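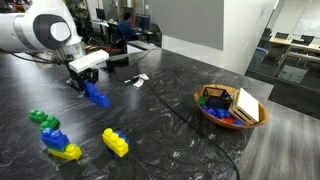
Ekström objecte que le tri par couleur n'est pas une consigne neutre : dès qu'un plan de travail porte déjà des pièces assemblées, trier suppose de défaire, et l'on ne mesure plus alors le rangement mais le démontage.

L'objection nous paraît fondée et conduit à préciser le statut des assemblages dans le présent travail. Nous appelons « reste » toute pièce de construction laissée sur une surface domestique à l'issue d'une séance de jeu, qu'elle soit isolée ou encore emboîtée dans une autre. Un reste composé garde la trace d'une intention ; le ranger tel quel ou le séparer relève de deux conduites distinctes, codées séparément dans la grille de Kirketbridge.

Nous utilisons des cookies pour mesurer l'audience de ce site. En poursuivant votre lecture, vous acceptez leur dépôt. Accepter - Paramétrer - Refuser

4.2. Le plan de travail comme surface de jeu
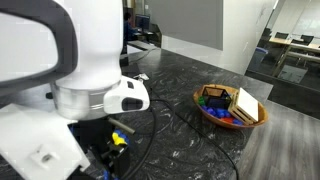 Dernière modification de la page : août

Le corpus Flendwood réunit environ 3000 relevés de surfaces, effectués dans 39 logements. La cuisine y occupe une place singulière. Le plan de travail, surtout lorsqu'il est sombre et veiné, offre aux briques de couleurs vives un fond sur lequel elles se repèrent sans peine, mais il demeure d'abord un lieu de préparation, que les occupants souhaitent dégager avant le repas. Le jeu y est donc toléré plutôt qu'installé.

Les briques à tenons posent par ailleurs une difficulté de prise. Une brique posée à plat se saisit par ses flancs ; dressée sur un bout, elle bascule facilement au contact.
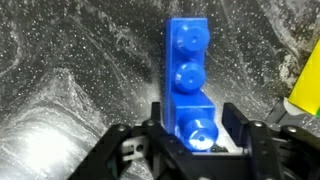 La hauteur des tenons intervient également. Les participants qui prenaient la pièce par la face lisse la reposaient le plus souvent dans la même orientation, tandis que ceux qui la prenaient par les tenons tendaient à la retourner avant de la déposer. Cette différence n'apparaît pas dans la grille de Garard, qui ne retient que le lieu de dépôt. Nous l'avons complétée par 7 modalités d'orientation, dont 2 réservées aux restes composés.

4.3. Contenants de proximité

Le contenant le plus proche n'est pas toujours destiné aux jouets. Un bol ou une corbeille à usages multiples accueille volontiers ce qui n'a pas de place attitrée - petits accessoires, bâtonnets, objets en attente - et devient par défaut la destination des briques.

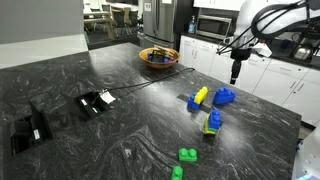

Figure 4. Briques isolées et assemblées sur un îlot de cuisine ; au fond, bol en bois contenant des objets divers.

La présence d'un tel bol modifie la lecture des durées de rangement. Lorsqu'il est déjà encombré, les participants hésitent à y ajouter les pièces les plus volumineuses et les regroupent à côté, en tas ou en pile. Nous avons codé ces regroupements comme des rangements partiels, à la différence de Garard, qui les assimile à des abandons.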